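Locking Up the House Before a Trip

Posted December 10, 2018 by Dale Lemieux

After the break-ins on Skostwood Road last April, a lot of neighbors asked what they could do on a small budget. These are the jobs I did at my own place. Most of them need a screwdriver and a free afternoon.

Start with the strike plate on the front door. The one in my frame was held by 2 short screws that barely reached past the trim. Replace them with three-inch screws that go into the stud. Drill pilot holes first or the wood may split.

Check the hinges next. If the pins are on the outside, take out one screw from each leaf and put a security stud in its place, so the door stays put even with the pins pulled.

Sliding doors and windows

Cut a length of dowel to fit the lower track. Leave a slight gap, enough to lift it out with a finger. For sash windows, a pin through both frames does the same job – drill at a slight downward angle so it can't rattle loose.

Lights and timers

I use an Eltby plug-in timer in the living room and another upstairs. Set them to different hours. A lamp that comes on at the same minute every night is easy to notice from the street, so pick the random setting if yours has one.

The motion light over the garage should be mounted high enough that it can't be unscrewed from the ground. Mine is from Flusura and cost under $50. Wipe the sensor twice a year, because cobwebs set it off.

Keys and papers

Don't leave a spare under the mat or in a fake rock. Give it to someone on your street. Keep car keys away from the front door, and put passports and bank papers somewhere other than the bedroom dresser.

Write down serial numbers for tools, bikes and electronics. Police can do very little with "a black laptop." Keep one copy of the list outside the house. 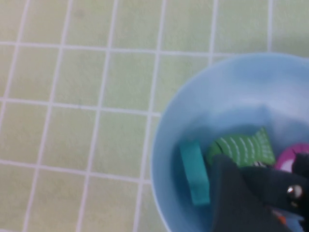 Filed under: Home Safety

If you do come home to a forced door, don't go in. Call from the car or from a neighbor's house and wait. Touch nothing until the officer has been through, then take your own pictures for the insurance claim. Ask for the report number before they leave – the claim form will want it.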